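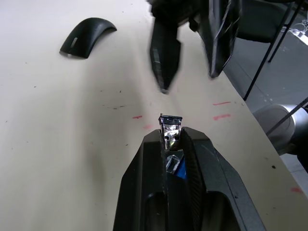
Handling Things: Notes for Session 6
Small objects, shells and catches
Course tutor: Kastriot Kneževič. Second reader for the exercises: Costel Hoxha.

These notes go with the table session and won't make much sense if you missed it. Read them before you start the written exercise, which is due on 15th November.

1. What we are arguing about

The set reading this week says that a well-made object "tells the hand what to do". You will meet this claim in every textbook on product design and on the back of a good many boxes. I would like you to stop believing it for a couple of weeks and see how you get on.

My own difficulty with it is simple. A person who has used a mouse for years puts a palm over the back of it and a finger on each button, and the designer takes the credit. Give the same thing to someone who has never seen one used and you may get all sorts: held in the air and pointed, rolled on its side, gripped at the front like a bar of soap. Whatever was doing the telling in the first case, I doubt it was all in the plastic. Some of it was years of watching other people.

So keep two questions apart in your notes. First, what does the shape allow? Second, what does this particular person already know? Most of last year's essays ran them together, and several of the better-written ones were the worst offenders.

2. The mouse

We use computer mice because you can get them cheaply and everybody thinks there is nothing left to say about them. Look at the outline before you look at anything else. The usual one is longer than it is wide, rounded, and near enough the same on the left as on the right. That evenness is sold as "ambidextrous". I would call it undecided. A shape that suits either hand has given up the chance to suit one of them properly, and whether that is a fair exchange depends on who is using it and for how long. The brochures rarely say.

Then the finish. Gloss looks well on a shelf. It also shows every finger mark, and I have yet to read a convincing account of what it does for the grip. If you find one, bring it. "Premium feel" doesn't count as an account.

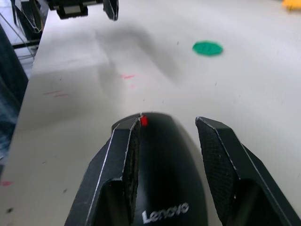 Mouse with a glossy black shell. The maker's name runs across the back, where the palm would go.

Think about where that lettering sits. In ordinary use it is under the hand, so the person working with the mouse is the one least likely to be reading it. The name is for the shop, the desk with no one at it, and whoever happens to be walking past. I don't object to that, but I do object to textbooks which treat every mark on a surface as a message to the user. Ask who can see it and when.

Colour is a similar trap. A small spot of red on a black shell draws the eye, and students then write half a page about how it "guides" the finger. Does it? Try the thing with your eyes on a screen, where they would normally be. Nikola Pavlović raised this in August when we were revising the notes, and I have borrowed his rule: if you claim that a colour helps the hand, you must be able to say at what moment the eye is looking at it.

3. Two of the same thing

Comparing like with like is harder than it sounds. Put two black mice side by side, one of them slimmer and more curved than the other, and most people will tell you at once which is the more comfortable. They will say it without touching either. Write down what they say, then let them hold both, then ask again an hour later. In the Leka notes (in your reading pack) the answers moved about a good deal between the first asking and the third, and the authors still reported the first one as "preference". Be suspicious of any study that asks once.

Watch for these when you compare:
Weight, which people take for quality.
A cable or the lack of one. It changes the judgement even when the question was only about shape.
Whose mouse it resembles. People are loyal to what they have at home.
The order you offered them in.

4. The busy board

The second half of the session deals with the busy board, or latch box: a wooden toy with doors and flaps, each held by a different sort of fastening. They are sold as teaching fine motor skills, patience, problem solving and, on one leaflet I have kept, "independence". That's a lot to ask of a few bits of hardware.
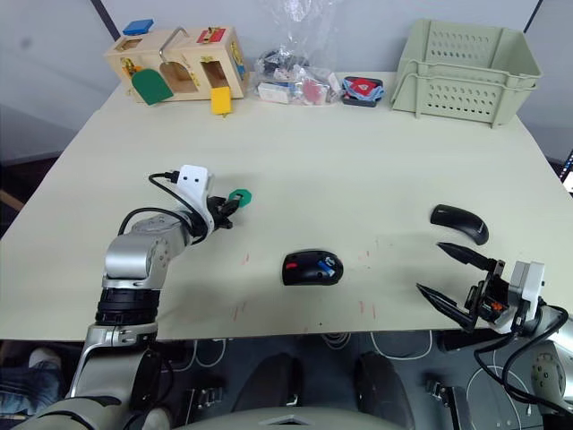

What a child certainly gets is practice at those particular latches. The red plate with the yellow fittings can be learnt, and so can the green arched door, and after enough goes the child will be quick at both. Whether any of this carries over to a coat zip or a garden gate is a separate matter, and the evidence offered for it tends to be that parents think so. Živko Omerović, who has more patience with the toy makers than I have, points out that a child can enjoy opening a door without it having to be good for anything. I agree with him, and I would think better of the leaflets if they said it.

Note the colours again. Green for a door, yellow for a square flap, red for the plate on which a latch is fixed, all on light wood. It makes the parts easy to name, so an adult can say "try the yellow one". That is useful to the adult. It tells the child nothing about whether to lift, slide or turn. Brass hardware on plain wood gives better clues there, in my view, but only to somebody who has met brass hardware before, and we are back with the trouble in section 1.

The same goes for keys. A coloured plastic head on a key says which key it is. It doesn't say which way up it goes or which way to turn it.

5. Exercise

Choose one object with a shell (a mouse will do) and one with a catch or fastening. For each, write a page on the following.

a. What the shape allows. Include the wrong ways of holding it that are still possible.
b. What you had to know already in order to use it. Be strict.
c. One claim made for it by a maker, seller or textbook, copied out exactly, with your reasons for accepting or doubting it.

Put the object on a plain surface and leave it alone for a while before you write. If the surface has scuffs or pen marks on it, ignore them. Last year one group gave a paragraph to the state of the table.

Please don't use the words intuitive, ergonomic or natural unless you are quoting. Costel will strike them out and so will I.

6. Reading

Leka, notes on repeated asking (pack, item 5). Read it for the tables and distrust the summary.
Emilian Căpraru, "Holding and Knowing" (pack, item 13). Long, rather cross, mostly right.
The Sinero leaflet on latch boxes (loose sheet). Bring it with you, marked up wherever a claim has no support.

Anyone who missed the table session should see me before starting the exercise. The objects go back in the Drinitz store cupboard and can be signed out overnight.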